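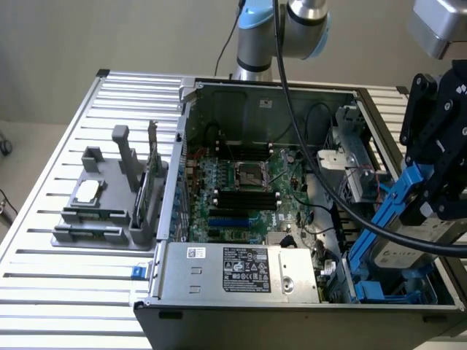 Photo: Nabil Majali

The disassembly cell at Uvlow was stopped when our group reached it on 30 January 2024, and it stayed stopped for most of the visit. The display said gripper force limit, left arm. Faustino Magaña, who runs the cell, told us it was the third such stop that morning.

Uvlow takes in old office computers and strips them for parts. Two arms share one table. Drives come out in their caddies, and memory, processors and cards go into a printed fixture beside the case. A full strip takes 14 minutes when all goes well.

The trouble is with memory. In January the arm began pulling modules before both latches were open. The force limit is there to catch this, but it had been raised during a trial on tight drive caddies and was never set back. Over 100 modules were scrapped before a tester noticed cracked contacts. Magaña showed us the log, and the change is in it with no name beside it.
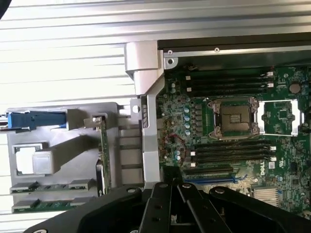
The limit is now back at its old value, so the cell stops often. Each stop means opening the guard, and that raised a second matter. The guard switch on the operator side was found to be slow – the arms kept moving for 300 milliseconds longer than they should. Staff had been reaching in to free stuck latches. There were no injuries. The switch has been replaced, and a lockout tag now goes on before any hand goes in.

We asked whether the same program runs at the Tirkeslow site. It does, and the force settings there had not been checked by the day of our visit. Magaña expects to have that done by the end of the week.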